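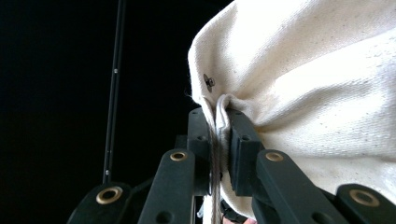 Bulk orders – new pickup time

Quick one this month, I'm typing between customers. Bulk pickup moves to Saturday from March on. Doors at 8:30, we lock up at noon, and Kelechi has to have the van back in Kotimham by one so please don't roll in at 11:58 with a list.

Rice, oats, red lentils and chickpeas all in stock. Black beans short again. Supplier says two weeks, they said that last time too. Rye flour is in but only the coarse kind – Laine Vaher bakes with it half and half with white and says it's fine, bit heavier. Ask her at the counter.

Prices: oats down a little, coffee up, sorry. Everything else same as Febuary.

Bring your own bags and jars. Canvas is good for beans and grain, not so good for flour, it gets thru the weave and all over your car. Wash them now and then please! Weigh the empties first and write it on masking tape, saves a lot of arguing at the scale.

Order sheets due the 20th. Paper or email, either is ok, but not both – we ended up with double almonds for the Sepps last time. Ona took it well. Valdis is still eating them.

Still owed: 23 glass jars from the soup night. Leave them by the back door, any time.

– Raimonds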